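Simulation notes: controller comparison, August

Work on the arm controllers moved into simulation this month. Tatsuya Sugawara and Yu-na Myung have been running two controllers against each other on the same arm model with the same gripper, in a furnished room scene. The first is the joint impedance controller we inherited from the Stallstead project. The second is the Cartesian controller written in Erville last winter, now ported to the current build.

Each controller gets 205 approach attempts per layout. An attempt starts from the home pose, brings the fingers to a pre-grasp point beside the target and stops. Closing the gripper is left out for now, as contact settings differ between the two branches and would muddy the results. Object positions are drawn from one shared seed list, so both controllers meet the same clutter in the same order.

The Cartesian controller follows straight approach lines more closely, but it slows down badly near the wrist limits. The impedance controller keeps its pace and overshoots slightly on the last stretch. Olanrewaju Ugwu suspects the damping values, which were tuned for a heavier hand and never changed. He will rerun six layouts with new values before we draw any conclusion.
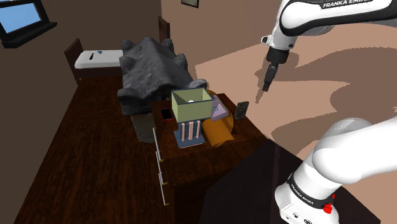 Room scene in simulation, Franka Emika arm at right. Target objects are on the cabinet top, with the gripper clear of them.

Logs are written at the end of each attempt to the Stidik share, under the controller name and layout number. Please don't edit the seed list in place; copy it and tell Yu-na. Anyone wanting a particular object or shelf height added to the next set should write to Mi-kyung Myung by Friday. Camera placement will be looked at separately once the damping reruns are in.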